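Tustside shared workshop, two-arm bench, pre-run check
Monday, August 19, 2024. Checked by Dimas Purba, second check Veerle Jacobs.

- [x] **E-stop, both arms.** Left button is stiff. Works.
- [x] **Base clamps.** Retightened the rear one on the right arm.
- [ ] **Cable slack at the wrist.** Snags past 83 degrees of roll. Keep the limit in software until Joris reroutes it.
- [x] **Speed cap.** Set to 40 mm/s for both arms together.
- [x] **Finger pads.** Knurling still sharp, no glue showing.
- [ ] **Power supply fan.** Noisy - replace before December.
- [x] **Table objects.** Cup on the mug tree, bowls and foam blocks to the left. 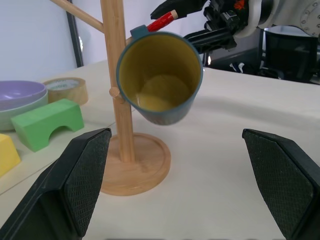
- [ ] **Arm-to-arm clearance.** Wants 18 mm at the closest point with a tool held. Not measured with the long stick yet. Eldana has the gauge.
- [x] **Log started.** Run counter reads 1,759.

Single-arm runs are fine for now. Both arms only with a hand on the button.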